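Memetetti opened its Lilbridge parts plant to visitors in August, and I went along with 40 other people, most of them small shareholders and a handful of county officials. The company makes hydraulic valves and seals for farm and road equipment. The tour started at 9:30 in the morning in the cafeteria, with coffee and a slide deck.

The slides were mostly about taxes, which I had hoped for. Memetetti moved the ownership of its replacement parts business to a subsidiary called Romaniuk four years ago. Romaniuk is registered abroad and owns the designs. The Lilbridge plant pays it a royalty on every part that ships. The plant has 595 employees. Romaniuk has an office and a small staff, and the company would not say how small.

Ryszard Urbańczyk, the finance director, took questions for half an hour. He said the royalty rate was set by an outside study and is reviewed every year. Someone asked what share of the parts profit ends up with Romaniuk. He said that figure is not broken out. A woman from the county assessor's office asked if the local abatement, which runs out in two years, would be requested again. He said it was under discussion.

After that we were split into two groups and given safety glasses. My group walked through receiving first, then the machining hall, where it was too loud to hear the guide. The warehouse is new and holds the slow-moving parts, some for machines that went out of production long ago. Our guide said a seal kit that costs a few dollars to make can sell for 100 dollars if it is the only one that fits. Those are the sales that carry the highest royalty.

Shipping uses an order system called Grokik. It prints two sets of papers for each pallet - one for the customer and one for the transfer to Romaniuk. The pallet I looked at had an order number ending in 1665 and was going to a dealer in the next state. On paper it changed owners twice before it reached the truck.
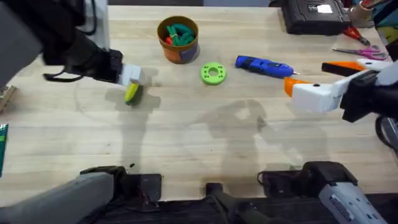
Maximiliano Aguirre said on the walk back that the paperwork bothered him less than the missing profit figure, and that a shareholder ought to be able to find it in the annual report without having to ask. He plans to put the question in writing before the next meeting.

Lunch was sandwiches. I asked Urbańczyk at the table if the company had set money aside in case the tax authorities disagree with the royalty. He said yes, and that the amount is in the notes to the accounts. I looked it up at home. There is one line for all uncertain tax positions together, with no mention of Romaniuk.

The plant plans another open day next year. Sign-up is through the investor relations page.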